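Planning a kitchen before you know how you cook

We moved to Troststead in July, and the kitchen was the first thing we wanted to change. The old one had a single run of cabinets along the back wall and a table in the middle that everyone bumped into. I gave myself 30 days to live with it before deciding anything. That was Sayaka Kamata's advice. She redid hers two years ago and regretted the order she did it in.

I kept a notebook by the stove and wrote down each thing that annoyed me. By the end of the month there were three pages. Most of it was small: no place to set a hot pan, the trash on the wrong side of the sink, a drawer that couldn't open if the oven door was down. I had expected to write about storage and hardly did. We own fewer dishes than I thought.

What came up most was prep space. I chop on the left and my husband washes on the right, and between us there was a strip of counter wide enough for one cutting board. Whoever got there first won. In the old apartment we cooked at different times, so I never noticed.

Our budget was 4000 for everything except labor. Güven Polat, who did the carpentry, looked at the notebook before he looked at the room. He said to leave the back wall alone and put the money into an island. I had been set on new upper cabinets and it took me a week to agree with him.

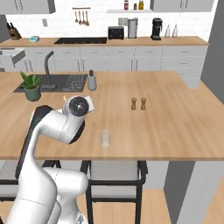 Wood-grain island top, pale honey color.

The color of the top was the longest argument. I wanted something dark because I thought it would hide stains. Güven brought over a dark sample and a light one and left them by the sink for a few days. The dark one showed every bit of flour and every dried drop of water. The light one showed coffee, but we wipe coffee up anyway. We went light.

Height was the next thing. I'm short and my husband is not. We stacked books under a cutting board and tried it at different levels until neither of us was hunching. If you are planning an island, do this with a real onion and a real knife. Standing there with your hands flat on a board tells you very little.

I also measured the walkway on both sides with the oven and the dishwasher open. Leave more room than the drawing says you need. Reinaldo Queiroz next door has an island you have to walk around sideways when someone is loading dishes.

The things I would do differently: order the faucet earlier, and decide on outlets before the cabinets are built. We ended up with one outlet at the end of the island and I wanted two. The back wall still has its old cabinets. I painted the doors and changed the handles, and for now they can stay.

Next is the pantry shelf, which leans. I have started a new page in the notebook for it.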